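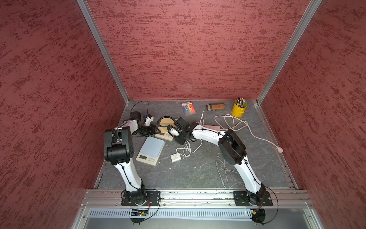

What do two robot arms do all day in a room full of office things?

Mostly they practice. At the open day of Nimulik, the small robotics workshop in Dimarside, the arms were trying to handle cables, plugs and small devices, and visitors could stand near and watch them as long as they wanted.

I went there in June with my cousin's two children, and I will write down what I remember, because a few readers asked me after my last post about the fair in Zarnenow if such visits are worth the trip. From my town it is two trains and a bus. We arrived at ten in the morning and the line at the door was already long.

They let us in by groups of 17. First there was a short talk in the front room, with coffee and quite dry cookies. The woman who gave the talk explained that the project is called Arain and that its subject is desk work with cables. For a factory you can build a robot which makes one movement very precisely, she said, and the part always lies in the same place. A cable never lies in the same place. When you pull one end, the other end moves also, and sometimes it takes a neighbor with it. I never thought about this before, although I fight with the cables behind my television every winter.

After the talk we went to the workspace. I had imagined big orange machines behind a fence, like in the car factory where my father worked. These arms are much smaller, and the walls around them are red. The children liked the red walls very much. I was more interested in the things on the table, which were so ordinary: a kitchen scale, a power strip, a USB charger, markers, a case for eyeglasses. I have almost all of this in one drawer at home.

One young man from the team answered questions at the side. I asked him why a kitchen scale. He said that a scale has small buttons, a body that can slide when you touch it, and it is light, so the arm must be careful. I asked also if it matters where the things are put. He told me that they move everything between two attempts, and that they save each attempt with a number. On the morning of our visit the number was 2,098. My cousin's daughter wanted to know if the robot gets a grade for each one. He laughed and said that in a way it does, and that many of the grades are bad.

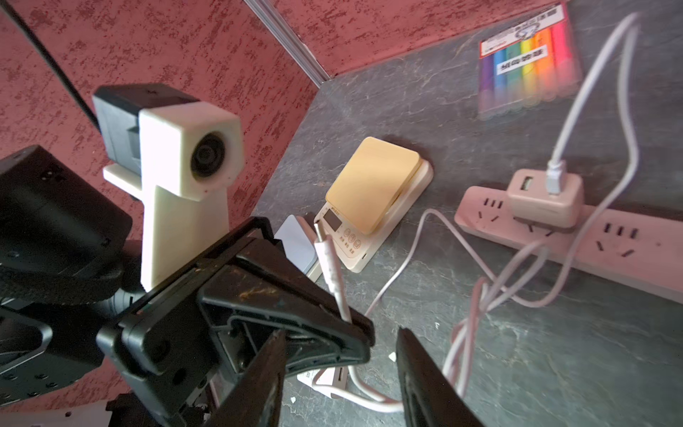
I liked that he said this openly. At other demonstrations I have visited, they show you one trick which was prepared for weeks, and then it is time for the gift shop. At Nimulik we stood maybe twenty minutes and saw a lot of failing. A gripper closed on air. A plug was touched, turned a little and was left alone. Then an attempt went well, and the whole group made a sound like at a soccer game, even the older gentleman next to me who had complained about the cookies.

The arms are slow, I should say it. If you come for speed you will be disappointed, and small children get tired of it. The boy, who is six, went to sit on the floor in the corridor with his juice. For him the best part of the day was the bus.

At the end they let us try to control a practice arm ourselves, in another room. You hold a sort of handle and the arm follows your hand. I needed to pick up a piece of rope and put it in a bowl. It took me 189 seconds, the girl did it in half of this time, and she mentioned it to me several times on the way home.

Some practical points. The entrance is free, but you must register on their page before. There is no elevator to the second floor. The bus from Dimarside station stops behind the building and you have to walk around it to find the door, we went wrong the first time. Take your own sandwich.

They plan to open again in October. I wrote my name on the list, and the girl wrote hers under it.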